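**Reclamación por prenda extraviada en la lavandería comunitaria**

Mwende Khaemba

Buenas tardes. Solicito orientación sobre el procedimiento de reclamación en la lavandería del edificio Ballau. En octubre entregué una bolsa de ropa, con resguardo 113, y al recogerla faltaba una chaqueta de punto gris. El reglamento interno menciona un plazo, pero no precisa si empieza a contar con la entrega o con la recogida. Tampoco indica si la solicitud debe dirigirse a la administración o a Jokasel, la empresa concesionaria.
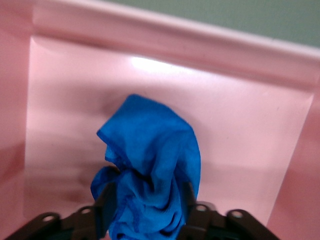 Según Amândio Azevedo, el plazo se computa desde la recogida, conforme al artículo 41 del reglamento. La solicitud se presenta por escrito ante la concesionaria, con copia a la administración, y debe incluir el número de resguardo y una descripción de la prenda. Conviene conservar copia sellada de ambos escritos.

Annatjie Msimang

A mí me contestaron en dos semanas. Pregunte también en recepción por las prendas sin reclamar.

Roscoe Lindqvist

En Gachanja el trámite es distinto y se realiza por teléfono. Desconozco el de Ballau. Si la prenda no aparece, le pedirán el justificante de compra.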